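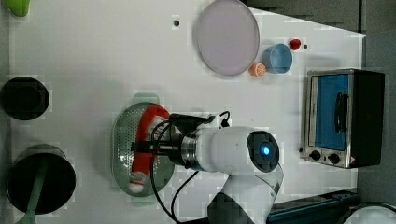 Plate and cup on the white table.

About Keskin

Keskin is a secondhand kitchenware shop on the ground floor of the old Niston building, two doors down from the bus station and directly across from a place that sells new kitchenware for less than you'd think. We have been asked why we opened here. The rent was good.

We started with 13 boxes of plates from a hotel that was closing and a folding table we still owe somebody. The plan was to sell the plates over a summer and go back to our regular jobs. The plates went in five weeks. By then people had begun leaving their own boxes at the door, usually before we opened and usually without a note, and it seemed rude to stop.

What we sell

Plates, bowls, cups, serving dishes, pots, pans, and lids. A great many lids. If you have a pot without one, bring the pot. If you have a lid without a pot, please keep it.

We don't sell knives, anything with a frayed cord, or bread machines. The bread machine rule dates from our first January and we are not going to reopen it.

Most things are priced by the shelf. The bottom shelf is the cheapest and the hardest on the knees. Matching sets live at the back, next to the Gasby cabinet, which came with the building and is not for sale no matter how nicely you ask. Sets missing one piece are priced as if we hadn't noticed. Sets missing two pieces are no longer sets, and go up front with everybody else.

How we buy

Bring things in any weekday before 4 p.m. except Friday, when we wash. We look at everything while you wait, so you'll know right away which of your wedding presents we're turning down. Chips on the foot of a cup are fine. Chips on the rim are not. Crazing is fine if you like it, and we have regulars who do.

For whole-house clearances we work with Okton, who have a truck and the patience to go with it. They'll give you a price over the phone and stick to it, even when there turns out to be a basement.

The lending shelf

You can borrow plates from us for parties, funerals, and school suppers. We have 520 of them set aside, all plain, none quite the same white. There's a small deposit. Bring them back rinsed. We count them on the way out and again on the way in, and the second number is lower more often than the first.

The shop now

There are five of us, not all on the same day. The shop is open Tuesday through Saturday, 10 to 6. There's a step at the front door and a ramp around the side, past the bins. Parking is on the street, where you'll be competing with customers of the place across the road. They have nicer bags.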